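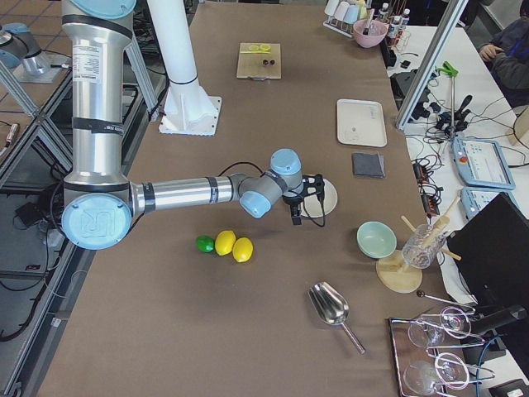 Setting Up for Citrus

Lemons are easy to buy and easy to waste. Half of one goes in the drink and the other half dries out in the refrigerator door. A small station laid out before guests arrive fixes most of that.

Start with the fruit. Two lemons and one lime are enough for a small table. Leave them whole until you need them, and keep a wooden board close by with a couple of slices already cut. The board should be light enough to carry to the sink with one hand.

Stemmed glasses can wait upside down on a metal tray. The tray we keep going back to is the Randlow, 46 centimeters long, sold by Ternetura for $90. It is heavier than it looks — fine on a counter, less fine on a crowded shelf.

Wooden sticks go in a clear glass, where people can see them and help themselves. A pale green bowl works for seeds and peel. Zivia makes one in a 3-cup size, and the Talavera line has a deeper version that chips at the rim if you stack it.

Keep a dark cloth folded within reach. Lemon juice dulls some stone counters, so wipe it up right away. A white plate is useful for finished garnishes, and it can go straight to the table in the evening.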